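Durchgang 800

»Du musst ihn führen wie ein Kind, das schreiben lernt«, sagte Hongjun Yu und drückte Marlies die Griffe in die Hände.

Sie hatte zwei Kinder das Schreiben gelehrt. Keines von beiden hatte dafür 2723 Versuche gebraucht, und so viele standen im Vertrag, den Stemen mit Plikbridge geschlossen hatte.

Sie zog den linken Griff heran. Drüben auf der Matte zuckte der linke Arm, einen Wimpernschlag zu spät.

»Und das merkt er sich?«

»Er merkt sich, was du tust.«

»Auch, wenn ich es schlecht mache?«

Yu trank von seinem Tee. »Dann merkt er sich das.«

Bis Freitag sollte der Arm Gepäck verrücken können. Marlies glaubte davon kein Wort. Sie hatte sieben Jahre bei Gillies Koffer verladen, sie wusste, dass man einen Koffer mit der Hüfte schiebt, und eine Hüfte hatte der Apparat nicht. Baten, der das Ganze bezahlte, hatte vermutlich noch nie einen Koffer selbst getragen.

»Jetzt rechts«, sagte Yu. »Langsam. Schau auf den Bildschirm.«

Sie schaute. 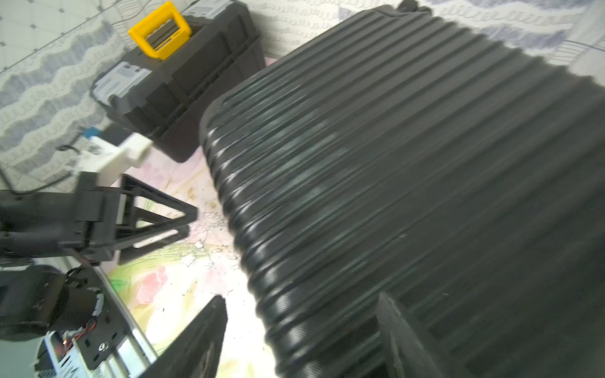 Der schwarze Koffer, der Werkzeugkasten mit dem gelben Griff und links die Finger, die Marlies führte.

Auf dem Bildschirm wirkte der Koffer riesig, ein Tier mit Rippen. Sie merkte, dass sie die Hüfte nach vorn schob, und hörte sofort auf damit.

»Was war das eben?«, fragte Yu.

»Nichts. Das kann er sowieso nicht lernen.«

Er schrieb etwas auf. Sie hätte gern gewusst, was.

»Noch mal«, sagte er, und sie fuhr den Arm zurück.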